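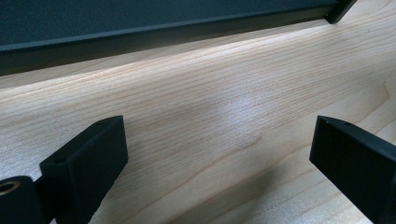 Arben Kovačević

Anari Hardwax Oil for Worktops and Tables

Anari is a clear hardwax oil for indoor wood. We sell it for kitchen worktops, desks, dining tables and shop benches. It goes on thin, leaves a low sheen and can be patched later without sanding the whole top back to bare wood.

The oil comes in two sizes. The small can is enough for one desk or a small table. The large can covers around 200 square feet with one coat on a smooth, closed-grain wood such as maple or birch. Open-grained woods like oak and ash take more on the first coat and much less on the second.

Preparation

Sand to 120 grit and then to 150. Going finer closes up the surface and the oil has trouble getting in. Vacuum the dust and wipe the top with a dry cloth. Old varnish has to come off completely. Old oil can stay if it is clean and dull.

Applying

Stir the can well, down to the bottom. Don't shake it. Spread a small amount with a white pad or a short-nap roller, working along the grain. Wait 12 minutes and wipe off whatever is still sitting on the surface. Leave it overnight and put on a second coat the same way. End grain usually wants a third.

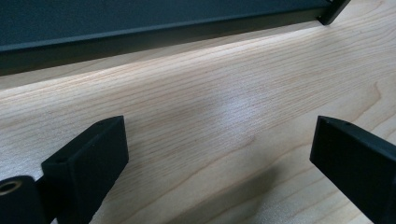
Do the underside too, at least one coat, or a wide board may cup. Keep the room above 60 degrees while the oil cures. Light use is fine after two days. Hold off on wet glasses and hot pans for two weeks.

Rags with oil on them can catch fire on their own. Soak them in water and lay them flat outside to dry before you throw them away.

Color

Clear oil warms pale wood slightly. If you want it to stay close to the raw color, use Anari Pale for the first coat and clear for the second. Try it on an offcut.

Price and shipping

The small can is $38. Orders leave our Vadesard warehouse by ground only. Opened cans can't be returned.

Last updated: 2023-02-17

Comments

Ilir Dervishi: Used this on a birch bench top. Second coat went much further than the first, so I have half a can left. How long does it keep?

Arben Kovačević: A year or so if the lid is tight. Skim off any skin before you stir.

deskmaker: Can it go over Hitia stain?

Arben Kovačević: Yes, once the stain is fully dry.

Related items

Anari Pale
Anari Worktop Soap
Obradović White Pads
Hitia Water-Based Stain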